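Unit 4: Automation at the Workbench and the People Around It
Work and Technology, course handout, 12 April 2018
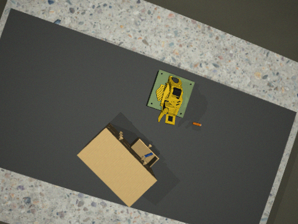

Figure 1. Simulated work cell seen from above: yellow arm on its green mounting plate, wooden cabinet with one drawer open, one block in the drawer and one on the work surface.

Read this before the session. The case runs through the whole unit, and the written task at the end refers back to it.

The case

Carkside is a parts depot outside Jirnbridge. It stocks 2,948 small items, nearly all of them kept in drawers. A picker gets a slip, goes to the cabinet, opens the drawer, takes the part, closes the drawer and puts the part in a tray. Returns go the other way. In November the depot decided to try a small robot arm for part of this work, and the supplier, Meltik, built the cell in simulation before any equipment was ordered.

Figure 1 comes from the simulation stage. Notice how little is in it. The real bench at Carkside has slips, tape, a phone, a radio and usually a coffee cup on it. A simulated bench has only what the engineers decided to put there, so the first question for the people who do the job is what got left out.

What a drawer task involves

People who have done a job for years describe it in one line: "Get the part." The arm needs each step separately. It has to find the handle, pull the drawer without jamming it, reach in past the front panel, close the gripper on the part and lift it clear. Look at the block in the drawer and the block out on the surface. The one in the open can be approached from several sides. The one in the drawer has walls around it, and the arm has to come in from above.

Pickers at Carkside listed things the first plan did not cover:
Drawers that stick in damp weather
Two parts put back in the same drawer
Parts with a bag or label still on
Someone else already at the cabinet

The last item led to the longest discussion. Two people at one cabinet move around each other without thinking about it. With an arm, someone has to decide who waits, and that decision ends up in the settings.

What changed for the staff

The plan gave the arm 347 of the stocked items, the ones with a regular shape and a drawer to themselves. Everything else stayed with the pickers. No one was let go, but the jobs shifted in ways the depot had not written down.

Easy picks had been a kind of rest between hard ones. Once they were taken off the slips, the day was made up of awkward parts, and pickers reported being more tired at the end of a shift even though they walked less. The hourly target had been set with the easy picks included. It was lowered after 4 weeks.

A new duty appeared as well: clearing faults. When the arm stopped, the nearest picker went over, checked the drawer and restarted it. At first this time was not recorded anywhere. It looked like slow picking.

New pickers used to learn the cabinets on simple parts. That route was mostly gone, and the depot now keeps one cabinet fully manual for training.

Terms for this unit

Task allocation: deciding which steps go to a machine and which to a person.
Residual work: what is left for people after the allocation.
Hidden work: tasks needed to keep the system going that do not appear in a job description.

Reading

Kakakhel, course reader, section on residual work. Skip the appendix.

Written task

Choose a job you have done or can observe. Break one short part of it into steps, as in the drawer section. Mark the steps you would give to a machine, then describe the residual work and who would do it. Include at least one piece of hidden work. Maximum length 644 words, handed in on paper at the start of the next session.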